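The Pallato calls itself a complete home scoreboard for table tennis clubs, which is a generous way to describe two buttons and a box that beeps. I bought one in July for our Thursday-ish league, the league that meets whenever enough knees are working.

Setup took fifteen minutes, most of them spent persuading the buttons to talk to the box. The manual covers this in a single sentence and then gives a full page to the carrying strap. It's a very good strap.

Once going, the display is bright and easy to read from the far end of the hall. Serve changes are tracked properly, every 2 points, and at deuce it switches to alternating without being told. Savita Lodhi, who has disputed every deuce since I met her, went quiet for a whole evening. 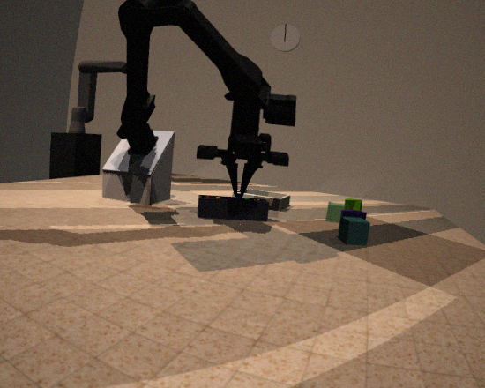 *Issue 15 | Gear*

The beep is the problem. It has two volumes, smoke alarm and off, and off also kills the low battery warning. Ours died at 9-8 in the deciding game between Eusebio Salazar and Ionuț Sima, and both of them remember being the one with nine.

I can't recommend the companion app either. It keeps lifetime stats, and after our first night it credited me with 2,627 points won. I've asked for this to be entered in the club record.

Buy it if you argue about serves. If you only argue about the score, the old flip cards are cheaper and never need charging, though they do blow over when someone opens the fire door.

Hemant Rawat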